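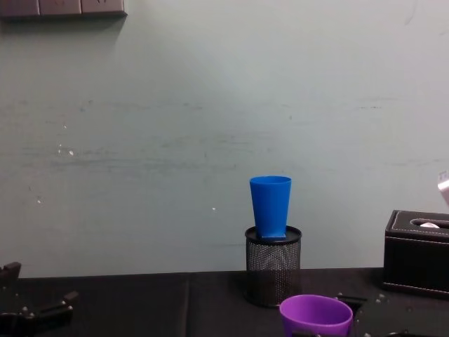
Desk Tidy Notes is a small collection of pictures and written notes about ordinary things that live on ordinary desks: cups, pen holders, little trays, the odd box. It began as a shared folder between Maëlle Desjardins and me, and it grew because we both kept moving our things about and wanting to remember what went where. Most of the entries are very plain. A blue plastic cup sits on top of a black mesh pen holder, a purple cup stands in front, and that's enough to write a useful note about — which cup is higher, which one is nearer, what is holding up what. We've tried to keep the language at the level you'd use when asking someone at home to pass you something.

# Desk Tidy Notes (working name: Farkska)

Kept by Raimonds Mockus and Maëlle Desjardins. Last tidied up 24 September 2024.

## What you'll find in here

There are 875 short notes, sorted into 6 folders by the main thing each one is about. The cups folder is by far the fullest, and I'm afraid the trays folder is a bit thin, although Charito Cabrera has kindly promised to fill it out when she has a free weekend. Every note is a plain text file with three parts:

- things: the names of the objects, with a colour where the colour is clear
- places: where each object is, in everyday words (on, in, behind, beside)
- remarks: anything else the writer thought worth saying, and some of our writers do go on (me most of all!)

## How we name things

We had a long and friendly argument over "pen holder", "pencil holder" and "pencil cup". Jaxon Vachon was all for "pencil cup", but with so many real cups about it made for muddled reading, so we let people use either of the first two and treat them as the same. Colours are kept simple. Blue is blue, purple is purple, and grey is spelled with an e.

The little words gave us more trouble than the names. "On" means resting on top of something, and "in" means that at least part of the thing is inside the opening of the other. When a cup leans, please say so and say which way. If you can't tell whether it's on or in, write "unsure" and carry on to the next one. We would much sooner have an honest "unsure" than a confident guess, and there are a good many of them in the older notes.

A leaning cup gets a line of its own under places, like this one:

places: blue cup in mesh pencil holder, leaning left; holder on black cloth

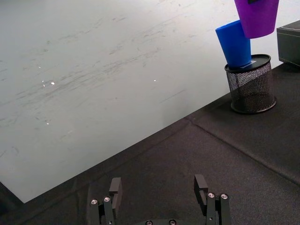

## Marks, specks and smudges

Please leave these in your remarks if you notice them. Walls and desktops pick up scuffs, and Ghislain Thibodeau found them very handy for telling apart two notes with the same cups in them. There's no need to list every speck, though — a word or two will do.

## Using and adding to the notes

You're welcome to use the notes for teaching, for sorting practice, or for anything else that takes your fancy. If you'd like to add some, start with a batch of 90 or fewer, so that one of us can read them over with a cup of tea and write back properly. Each new batch gets 2 readers before it goes in. Replies can be slow in September, when Maëlle is away for most of the month.

Recent items
Farkska: the tray folder, a first look
Naming drawers and dividers
Old spelling list (Canadian)
Notes on stacking and nesting

6 comments
2 shares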